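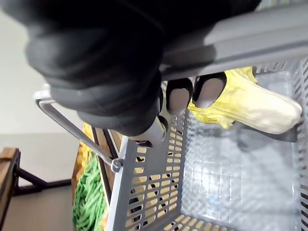 Mamham Market brings back hand baskets

Shoppers at Mamham Market can pick up a hand basket at the door again. The store on Asante Road put 600 of them out on February 7, 2023, after more than a year in which carts were the only choice.

The baskets are plastic with slotted sides, and each has a handle that folds down against the outside when it is not needed. They hold enough for a light shop - a napa cabbage, a bag of rice, a few cans - and are meant for people who come in on foot or stop by on the way home from work.

Store manager Kanyarat Yensuk said customers had been asking for baskets since the old ones were thrown out during the remodel in July.

"Most of our evening customers buy one bag of groceries," Yensuk said. "They were pushing a full-size cart around for a cabbage and some noodles. The aisles on the produce side are narrow and it got crowded."

The market spent $3,685 on the order, which included stands for both entrances and one by the produce scales. The supplier, Zovham, delivered the first load last month, but the stands came late and the baskets stayed in the stock room until they arrived.

Produce buyer Ekow Fiadzo said the slots were one reason the store picked this model. Greens are misted several times a day and go into the basket dripping, and the old solid-bottom baskets held the water.

"You would get to the register with a wet newspaper," Fiadzo said. "With these it runs out the bottom. We do mop more on that side now."

Baskets will be collected from the registers and wiped down before they go back to the stands. Stock clerk Adom Quartey is in charge of the morning round and has asked customers to take out receipts and loose leaves before stacking. Handles should be folded down first - a basket stacked with the handle up jams the one above it, and the hinges are the part that broke most often on the old set.
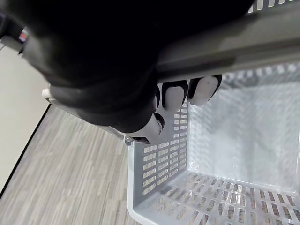 Mamham Neighborhood News, No. 41, page 3

Carts will stay at the parking lot entrance. The store has removed 50 of the older ones with bad wheels and does not plan to replace them this year.

Fiifi Eshun, who lives two blocks away on Fedard Street, was among the first to use a basket at the side entrance. He said he had mostly been carrying his groceries in his arms.

"I only come for vegetables and eggs," Eshun said. "I don't want a cart. The handle on this is flat and it doesn't cut into your fingers the way the wire ones did."

Not every shopper was pleased. Kofi Quaye said he would have liked a basket with wheels, like the ones at the pharmacy across the street, and had told the front desk so. Yensuk said the store had looked at rolling baskets and found them too wide for the checkout lanes. She said she would look again when the lanes are rebuilt.

Baskets are not to leave the building. Customers who need help getting their groceries to a car or to the bus stop can ask at any register.

The store is open from 7 a.m. to 9 p.m. Comments about the baskets can be left in the box at the front desk through the end of the month.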